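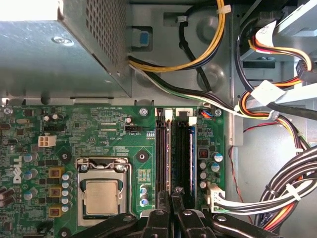

Vol. 14, No. 5

Equipment Review: Weidemann Posport Night Observation Kit

Members who investigate reports of unexplained lights have long asked the Handura Aerial Phenomena Society to recommend a field kit suited to beginners. Most of the equipment now in use was assembled piece by piece, and the resulting records vary so widely in quality that reports from two witnesses to the same event often cannot be compared. The Posport, sold by Weidemann as a complete kit for the night observer, is intended to address that problem. The Society purchased one kit at full retail price and received no payment or loan of equipment from the manufacturer.

Contents

The kit is supplied in a padded shoulder case and includes a wide-angle sky camera with a folding tripod, a handheld compass with a sighting notch, an angle gauge for measuring height above the horizon, a red flashlight, a printed log book, and a spare battery. Software for reviewing recordings is available as a separate download. The instructions are clear on setup and brief on everything else. A first-time user will be able to level the camera and begin recording without help, but will find very little guidance on how to interview a witness or how to rule out aircraft, satellites, and bright planets.

Field use

The kit was used on the ridge above Bonuslow, a location well known to readers for its long history of reported orange lights. Observers worked in pairs between sunset and 2 a.m., with one partner attending the camera and the other keeping the written log. Conditions included clear skies, thin high cloud, and one session of ground fog that was abandoned early.

The camera performed well under clear skies. Its motion trigger saved 531 clips during the trial, and all of them were reviewed by two members working separately. Aircraft made up the greater part, followed by insects passing close to the lens, satellites, and meteors. Fourteen clips could not be assigned to any group on first viewing. Flight records and satellite tables accounted for most of these. The clips that remain are too short to support any conclusion and have been filed as "insufficient data," in keeping with the Society's usual practice.

Sensitivity is the main difficulty. At the factory setting, the trigger responds to moths, drifting cloud edges, and the headlights of cars on the valley road. Lowering the setting removes most false alarms, although slow-moving lights are then sometimes missed. Witnesses near Bonuslow have frequently described lights that hover or drift, and an observer interested in such reports should leave the setting high and accept the extra hours of review.

The angle gauge is the best item in the kit. Untrained witnesses tend to overstate the height of an object above the horizon, and a simple reading taken at the moment of sighting is worth a great deal to the investigator. The compass is adequate. Its markings are small, and several observers had trouble reading them by the red flashlight.

The log book

Each page provides space for the time, direction, height, color, sound, and duration of a sighting, with a blank panel for a sketch. The layout is sensible. The Society does have one objection: the form offers a check box marked "craft" with no box for "light" or "unknown." Wording of that kind invites the witness to reach a judgment before the facts have been recorded. Members using the kit are asked to leave the box blank and describe what was seen in their own words.

Software

The review program runs slowly on older desktop computers, and long recordings can take a full evening to process. Clips may be exported in a common video format, but the time stamp is lost unless the user selects it for each file. Investigators should preserve the original files in every case. An exported clip with no time stamp will not be accepted by the Society's archive.

Battery life

One battery lasted 8 hours on a mild night and considerably less in January. The spare is therefore a necessity in winter. Charging is by cable only.

Assessment

Rating: 3 out of 5

The Posport is suitable for new observers and for local groups that wish to standardize their records. Experienced members who already own a low-light camera will gain little from it beyond the angle gauge, which Weidemann also sells separately. The review kit has been placed in the Handura lending library and may be reserved through the equipment desk. Borrowers must return all memory cards with the case.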